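Gray terry towels on a pine table — fold or roll?

pinewhistle
Posted in Laundry & Linens, 33 posts

I finally switched all our kitchen towels to the thick gray terry ones from Pilico and I love them! They soak up everything, and they look so good against the knotty pine. My only trouble is the folding. I get a nice square pad and then one corner wants to puff up — any tricks?

barbu_fan
Fold on the table, never on your lap! I press each fold with my palm before making the next one. My Barbu towels stack like books now. 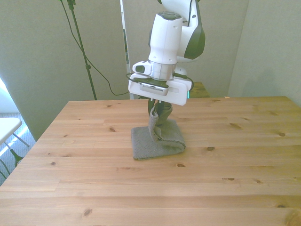

Gray terry on the pine, one corner up

oatmealsoap
Ooh, love that texture. But I'd roll them. Terry is too thick for squares, and 13 rolls fit in my drawer with room left over.

barbu_fan
Rolls come undone every time I grab one, sorry. Squares forever.

oatmealsoap
Not if you tuck the end in! Try it once, you might be a convert.

millpond
What do you put on that table, pinewhistle? Those little knots are gorgeous. Mine is from Bramden and I've been scared to oil it.

pinewhistle
Just plain soap and water so far, millpond. And okay, I tried both ways this morning — squares for the shelf, rolls for the basket by the sink. So happy with it!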